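From: Lorna Malabanan
To: packing-floor list
Date: 8th February
Subject: Re: [packing-floor] What happens to the bagging bench?

Santosh Joshi wrote:
> They told us at Dromis that the new cell would take over bagging by
> August and that "the team would move up to supervision". Has anybody
> on the list been through this? I've got 15 people on my bench and
> they keep asking me what supervision means. I don't know what to
> tell them. Also, is it true that some of you are doing the teaching
> side at home now?

Hi Santosh, and hello to everyone I haven't written to in ages!

Yes, we've been through it at Panganiban, or we're still in the middle of it, depending on who you ask. We pack mixed snack bags for the small shops, the fiddly orders with a bit of everything in them, and that's the job the machines find hardest. A box is a box, but a crisp packet goes soft in one place and stiff in another, and it slides off whatever is underneath it. Ottavio on our bench can do 40 bags in the time it takes me to find the tape, and he'd never once thought about how he does it until he was asked to do it slowly with a pair of grippers.

So to your first question. "Supervision" for us meant 2 people per shift watching the line and clearing jams, and 3 people on what they call demonstration. The rest of the bench went to returns and goods in. Nobody lost hours, which I'd been losing sleep over, but the returns lot do miss the chatter, and I think your people should hear that before it happens.

As for the teaching, yes, some of it is done at home. You take a gripper in each hand and do the job you'd normally do with your fingers: pick up a packet, put it in the bag, take it out, start again. It's slower than you'd think and your forearms will tell you about it! Mine ached for the first week. I'd push hard for proper breaks, and for the pay to stay at the bench rate (ours dropped to begin with, and Fouad Awwad had to argue it back up for us).

Things I'd ask your managers, in the order I wish we'd asked them:

1. Who picks the demonstrators? Ours were picked by speed, and that was daft. The steady ones turned out far better at it than the fast ones.

2. What do you get if you work from home? Packets, bags, a table that's the right height for you? Get it in writing. Plastic tablecloths are slippery, by the way, and glossy packets are awkward enough to grip already. I go for the lower half of the packet and squeeze.
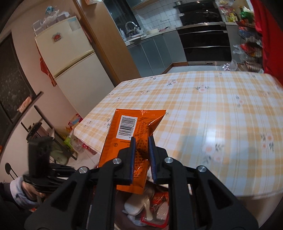
3. Who sees the recordings? Family, fridge door, post on the side, all of that can end up in them. Anatole Boyer got us a rule that they're only used for training the machine and never for timing us. I'd refuse to start without one.

4. What happens to the demonstrators when the teaching's done? I'm still waiting for an answer to that myself, so if Dromis gives you a good one, please send it on and I'll wave it at ours.

Happy to talk to your bench if they'd like to hear it from somebody who's done it. Evenings are best.

Lorna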